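Food & Kitchen | Slow Reads

The Second Life of Stale Bread

By Graciela Domínguez

My grandmother kept a cloth bag on the back of the pantry door, and every heel, crust and forgotten roll in the house went into it. By Friday the bag rattled. By Saturday lunch it was empty and we were eating garlic soup with an egg in the middle, or meatballs, or a pudding so dark with caramel that my brother and I fought over the corner piece. I was well into my thirties before I understood that other families threw that bread away!

I have been thinking about the bag a lot since the spring, when I drove up to Ornham to spend a few days with Hiyori Yagi at her bakery, Räsänen. She bought the place from the family it's named after and kept the name, the rye starter and the terrible parking. She bakes 600 loaves on a busy Saturday, and what doesn't sell goes onto a rack by the back door, where I would happily have pulled up a chair and stayed.

"Fresh bread is for today," she told me, sawing through a loaf from Wednesday. "This is for cooking."

She means it. Fresh bread is full of moisture and goes to paste the moment you put it in a broth. Bread that has sat for two or three days drinks the liquid slowly and keeps its shape, so you get soft, custardy pieces with some chew left at the crust. The same goes for a bread salad in July, when the tomatoes are so ripe they make the dressing for you. Salt them first, let them weep in the bowl, then add the torn bread and leave it alone for half an hour (I know, it's hard). 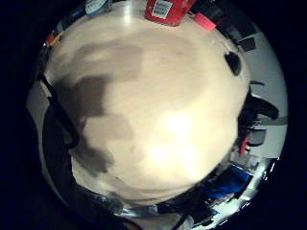 Crumbs are where I get evangelical. The ones you make yourself, from a sourdough or a good rye, taste of something. Hiyori pulls hers apart by hand, leaves the pieces uneven on purpose and fries them in a wide pan with more olive oil than I would have dared. The small bits go deep brown and bitter at the edges while the big ones stay pale inside, and she throws them over everything: beans, roasted cauliflower, a fried egg, even vanilla ice cream with a pinch of salt. I've made a jar every week since I got home and I have yet to see one reach the following week.

Then there's the old trick of putting bread back into bread. At Räsänen the rye crusts are toasted almost black, soaked overnight in hot water and mashed into the next day's dough. A loaf made this way is darker and sweeter and stays moist for days longer. For a home loaf with 700 grams of flour, Hiyori uses 60 grams of old bread, weighed dry, and says to hold back a little of the water until you feel how the dough is coming together. Mine was sticky the first time and wonderful the second.

Other towns have their own answers. In Pudadby, down the coast, I ate a fish stew thickened with pounded toast and almonds, rough and orange and smelling of garlic from across the street. In Rernthorpe they make a brown bread pudding with sour cherries every September and sell it by the slab, wrapped in paper, still too hot to hold. I bought one for the drive home and ate it in the parking lot with my fingers.

If you want to start somewhere, start with the soup. Warm plenty of sliced garlic in olive oil until it just begins to color, stir in a spoonful of smoked paprika, then the torn bread, and turn it over until everything is red and glossy. Pour in stock, simmer for fifteen minutes and slip in an egg per person at the end. My grandmother put the lid on and counted to a hundred. I use a timer, and my whites are never as good as hers.

I did finally sew myself a bag, in blue ticking with a drawstring. It hangs on the pantry door, and there are two heels of rye in it as I write.

Filed under: Baking, Bread, Thrifty Cooking

More from Slow Reads
A Summer of Pickled Green Beans
The Case for Cooking Lettuce
Six Soups to Eat Cold
What to Do With Too Much Mint
My Rye Starter, Year One

Contact us | © 2021 All rights reserved | Back to top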